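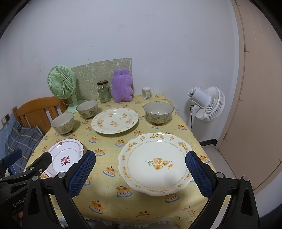

I think we keep our good plates too carefully. My neighbour Beathag MacLeish has flowered ones, and for 30 years they came out only at Christmas. Guests ate from them politely, afraid of the fork.

In September she began to use them every day, mixed with whatever bowls were clean. I find this right. A table does not need to match – orange flowers can stand beside green leaves, and a cheerful cloth does no harm to either. One plate may break, of course. I would still prefer a chipped plate at breakfast to a perfect one in a cupboard.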